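The Fruit Table at Leltulero

Leltulero is a rental house with a long hallway, 3 bedrooms and a great many opinions about tablecloths. We took it for the whole of May. These are the bits I kept, in roughly the order they happened, which is more structure than the month itself had.

The kitchen is small and the table is in the next room, so every meal involves a short walk with something hot. After a few days you learn to carry two things at once. After 14 you learn to eat standing at the stove.

Fruit was the one item we never ran short of. The market at Trarnlow sells it by the bag, and the bags come in one size, which is too much. Stone fruit, citrus, things I would have called a plum at home and was corrected on. The rule of the house was that whatever came back from Trarnlow went straight into the bowl, and nobody was to start a second bowl, on the grounds that a second bowl would only encourage us.

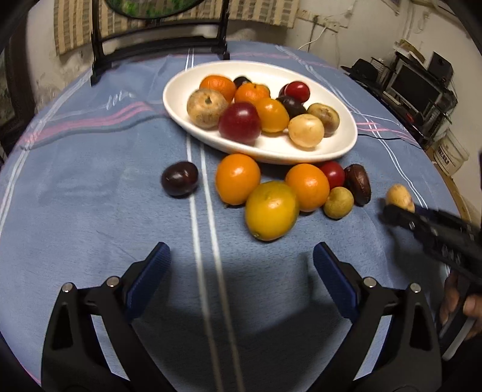

A mandarin is breakfast if you eat it before ten. The red ones went first, always, and the yellow ones sat there being sensible. By the end of each week there was a soft one in the lot, and it was passed over with great politeness by everyone until it became jam.

The jam, then. We made it twice. The first batch set so hard that we lost a spoon to it -- not for good, but for most of an afternoon. The second was a sauce. We labeled both "jam" and let people find out for themselves.

The tablecloth came from Gerlach, the household store by the bus station, where it was marked down by 40 percent. I had gone in for a can opener. The stripes looked straight in the store, and I spent longer than I will admit trying to line them up with the window. A round table has no interest in being lined up with anything.

Peketti is the card game they play in the café downstairs, and by the second week we were playing it at the table after supper, with the bowl as the pot. Winner takes first pick. I once held on for 20 hands to win a mandarin, and it was full of seeds.

On the last morning we ate what was left, shook the cloth out over the balcony and folded it badly. It lives in my linen closet now. The can opener I bought on the next trip.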